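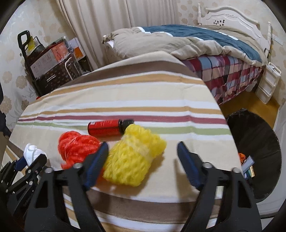 Reviews > Data Collection > Hand-Held Grippers

Stalari Pair Kit: two-handed gripper set

By Iolanda Arruda
Tuesday, April 1, 2025
Reading time: 4 min

Stalari sells the Pair Kit as a matched set of two hand-held grippers for recording manipulation demonstrations without a robot. Each unit weighs 485 grams with the pads fitted. We used a set for seven weeks beginning in January, mostly in apartments, and mostly on soft goods: socks, towels, folded shirts, mesh produce bags. Rigid objects were included for comparison.

Mechanism

The fingers are black angular linkages with silver pivot screws at the joints. Travel is driven by a trigger under the index finger. The return spring is stiff when new and loosens over the first few days of use, after which it stays constant. Lateral play at the fingertip was not noticeable on either unit at delivery. After 500 grasp cycles the left unit had developed a slight click at the lower pivot. Tightening the screw a quarter turn removed it, and it did not return.

Pads

The dark blue textured pads are the best part of the kit. On netting, they catch enough strands to lift a bag from a mattress in one closing motion, provided the fingers come down nearly vertical. At a shallow angle the lower finger pushes the blanket into a ridge and the bag rides up on it. Heloísa Siqueira, who did half of the recording, got better results by pressing down lightly before closing. I got better results by going slower. Both methods work on a firm table, where the problem hardly comes up.

Loose strands do get caught in the linkage. It happened 41 times in the mesh bag sessions, nearly always on release. The strand can be freed by opening the fingers fully and tilting the unit. Stalari should offer a cover for the pivots.

Cylinders are easy. A spray can lying on its side can be taken across the barrel or near the cap, and the pads do not slip on painted metal. A full can is tiring to hold at arm's length.

Camera and software

The wide-angle camera keeps both fingertips in view through the full range of travel, and the other hand's gripper is often visible as well. This helps when checking two-handed clips for timing. The image darkens toward the corners.

Recordings from the two units are synchronized by the Moria desktop program. Import is slow but reliable. The program rejects a clip if either unit drops out, and does not say which one.

Compared with the Skesden H

The Skesden is lighter and has a smoother trigger. Its pads are flat rubber and performed poorly on netting. For boxes and bottles I would choose the Skesden. For laundry and bags, the Stalari.

Verdict

Recommended for work with fabric and netting. Order a second set of pads with the kit, as the texture wears first at the inner corners.

Related reviews
Skesden H, single unit
Fagundes wrist strap and battery pack
Moria desktop: import settings that matter
Replacement pads compared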